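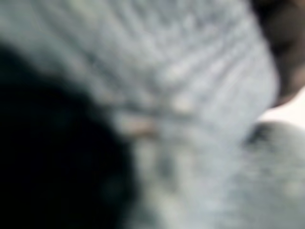

Most sweaters that come out of the wash too big can be brought back to size if they are dried flat and shaped by hand. The method below works for wool, cotton and most blends, and it needs very little equipment. How careful you have to be depends on the surface. Smooth stockinette forgives a lot, but pale gray-white fabric with ridges running across it on a diagonal, fanning out wider toward one side, shows every place where it was pulled unevenly. Ribs and pleats have to be lined up before the piece dries, or they set that way.

What you need

A sink or basin, a mild wool wash, two thick bath towels, a tape measure, rustproof pins and a flat place out of the sun. I use the foam mats sold for children's playrooms. A spare bed with a dry towel over it will do.

Before you wash

Measure the garment while it is dry. Write down the chest width, the body length from shoulder to hem, and the sleeve length from underarm to cuff. If it has already stretched, measure another sweater that fits you and use those numbers.

Check the label for fiber content. Superwash wool grows a good deal when wet and may need a short spell in the dryer at the end. Untreated wool should never go in the dryer at all.

Washing

1. Fill the basin with cool water up to 30 degrees Celsius and add the wool wash. Follow the bottle for the amount. Too much soap leaves the ribs limp.

2. Push the sweater under and let it soak for 15 minutes. Don't rub or twist it.

3. Drain the basin with the sweater held to one side. Press the water out against the wall of the basin.

4. Rinse in water of the same temperature, unless you are using a no-rinse wash.

5. Lift it out with both hands underneath. A medium pullover I weighed dry at 459 grams was more than twice that coming out of the sink, and all of that weight pulls on the shoulders if you pick it up by them.

Getting the water out

Lay the sweater on the first towel, fold the sleeves in and roll the whole thing up from the hem. Kneel on the roll, working from one end to the other. Unroll it, move to the second towel and do it again. The sweater should feel damp and cool but leave no drops when you squeeze a cuff.

Shaping

Start with the body. Set the chest width first and then the length, patting the fabric in toward the center where it has spread. Check against your notes with the tape.

For ribbing, take the hem in both hands and give it a short tug lengthwise so the columns close up. Do the same at the cuffs. Don't pin ribbing open unless the pattern asks for it. Amparo Esteban taught me to run a fingertip down each groove near the side seams, where they tend to wander – it takes a few minutes and makes the biggest difference on light colors.

Pleated panels are handled the other way around. Fold each pleat along its old crease, pin it at the top and bottom, and leave the middle alone.

Drying

Turn the sweater over after the first night and replace any damp towel underneath. Thick yarns may need three days in winter. A fan pointed across the room helps, but keep it off the garment itself.

Fold it and store it on a shelf. Hangers will undo the work.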